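Plevby Tall Whiteboard, thin black frame
Reviewed by Socorro Quintero
Bought with our own money. Price paid: £766 including delivery.

We share a workroom on the Rurnelberg site with a couple of other small teams, and for a long time the only thing to write on was a roll of lining paper taped to a door. When the budget came round I was asked to find a proper board. I looked at a few, went to see two of them in a showroom, and ended up ordering the Plevby. We have had it for 14 months now, so this is a review of a board that has been written on nearly every working day and cleaned less often than it should have been.

What you get

The board arrives in one long flat carton with the surface already fixed into its frame. There is a second, smaller box with the pen tray, a bag of fixings, a set of feet and a sheet of instructions. You can use it on the feet or fix it to a wall, and both sets of parts are included in the price. Plevby sells a few widths in the same style. Ours is one of the large ones, meant for a room and too big for most home offices.

The carton is awkward. It went through our front door easily enough but had to be stood on end to get round the corner by the stairs, and it took two of us to do that without scraping the paint. Measure your corridor before you order. The delivery firm only brings it as far as the ground floor, which I didn't spot until I read the confirmation email.

Setting it up

The feet bolt on from behind. The bolts are fine but the hex key in the bag is soft and started to round off on the second foot, so I used one from our own toolbox. Allow an hour if you are working alone. Most of that is shuffling the thing about on a blanket.

The instructions are drawings only. Step 4 shows the bracket the wrong way up. If your tray slopes towards you and the pens roll off, take the brackets off and turn them over.

We tried it on the wall first, then changed our minds and moved it. Taking it down was simple, though the wall plugs supplied were no good in our plasterboard and we had to buy others. If you have brick or block walls they will probably do.

The surface

The surface is enamelled steel and I have no complaints about it. Ink goes on evenly and comes off with a dry cloth if it has been there a day or so. After a week you need a damp one. We left a parts list up for most of June and it took spray and a bit of rubbing, but there was no ghost of it left afterwards. The cheap board in the next room still shows a seating plan from before I joined.

Somebody used a permanent marker on it in the first month. Going over the line with an ordinary board pen and wiping both off together worked, as it usually does on steel. On the melamine boards I have used in other places it never came away completely.

It takes magnets well. Small round ones hold two or three sheets of paper, and a thin magnetic strip holds a folded drawing. The flat magnetic hooks we already owned slide down slowly under the weight of a clipboard, so we stopped hanging the clipboard there.

Glare depends on where your lights are. The finish is glossy. From the chairs nearest the window I can't read the top third of it on a bright morning, and we have got used to starting lower down. Plevby does offer a matt version that is meant to be better for this. I haven't tried it, and I have heard that matt surfaces are harder to wipe.

The frame

I chose this model over the Drosent mainly for the frame. The Drosent has a chunky silver edge with plastic corners, and the corners on the showroom one were already loose. The Plevby frame is thin and black with no corner caps. It gives a clear outline to the board in a room with a lot of things in it, and very little of the width is lost to trim.
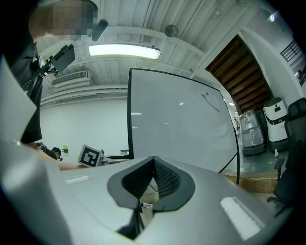
The board in our shared workroom, with people working nearby.

There are drawbacks to a thin frame. You can't clip anything over it. I had a desk lamp with a clamp that I wanted to put on the top edge and there isn't enough for the clamp to bite on. Black also shows dust, particularly along the top, and dried pen residue collects in the groove along the bottom where the frame meets the surface. An old toothbrush gets it out.

The pen tray

This is the weak part of the product. It is 70 cm long, folded from thin sheet, and it isn't deep enough. Four pens and a cloth will sit in it. Add a bottle of cleaner and the bottle falls off when anyone leans on the board. We keep the cleaner on a desk and the spare pens in a mug.

The tray is also sold separately in a deeper version, listed on the Plevby site under accessories. I think a board at this price should come with that one.

Using it in a busy room

A tall board suits us better than a long one. There are usually several people in the room doing different jobs, and floor and wall space goes quickly. With a tall board we can divide it across into bands: this week at the top, problems in the middle, anything for the other teams at the bottom. Shorter colleagues can't reach the very top and we keep a step stool for that.

You can read ordinary handwriting from the far side of the room if the pen is fresh. Black and blue are best. Green is hard to see from any distance, and the yellow pen that came in the starter pack might as well not be there.

It does wobble a little on its feet when you write hard near the top. Tightening the bolts helped. On the wall it didn't move at all, so if you don't expect to shift it, use the wall fixings.

Cleaning and wear

I wipe it down properly about once a fortnight with the cleaner from Arboleda, which is what the stationery cupboard happens to stock. Plain water with a drop of washing-up liquid does nearly as well. Don't use anything gritty. The sheet that comes with the board says the surface guarantee doesn't cover scouring.

So far there is one small chip at the lower right corner from a trolley, and a dent in the tray. The enamel round the chip hasn't spread or rusted. I asked Plevby for a touch-up pen and they replied the next day to say they don't make one, but they did send a replacement tray without being asked, the same shallow type as before.

Compared with the others

The Drosent was cheaper by a fair amount and has the better tray. If you only want a board for a meeting room that is used now and then, I would look at that one and check the corners. The other board I considered was a glass one, which looked very good, but ordinary magnets won't hold on it and it would have needed a stronger wall than ours.

Good points: surface wipes clean even after weeks, strong magnetic hold, slim frame, feet and wall fixings both included.

Bad points: shallow tray, poor hex key, glare near windows, kerbside delivery, one drawing in the instructions is wrong.

Would I buy it again? Yes, with the deeper tray added to the order, and I would ask about the matt surface first if the room faced south.

Rating: 4 out of 5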